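2020-10-01
By the Ormsby talks desk

Search this site Enter keywords Go

Notes for the November talk, cipher museums and small collections

Start with the Totow wheel. Ormsby's label calls it "unbreakable in its day." Pause there. Every cipher device on display anywhere seems to have that label. Ask who tried to break it, and when.

What we have: 14 letters between the Warnaso office and its agents, 11 in cipher. The other 2 in the catalog are listed but missing from the box, so don't quote them. Read one line of letter 10 aloud, slowly.
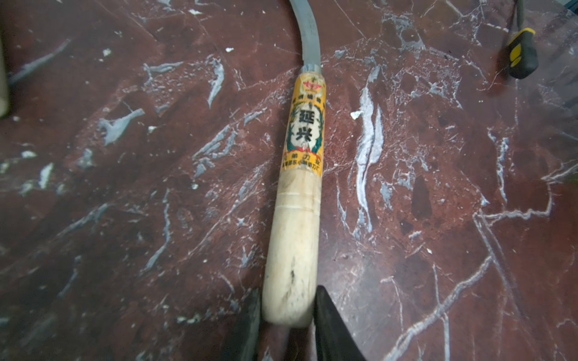
Was the wheel used for these letters? The museum says so, but the letter counts fit a plain substitution done by hand, and a clerk could manage that with a pencil.

Next, the Jasivon story, the one about a message read in a single night. I can find it in a gift shop booklet and no earlier. Say that flatly and move on.

If asked about the replica: it turns nicely, and it proves very little. Leave time for questions. Give back the clicker.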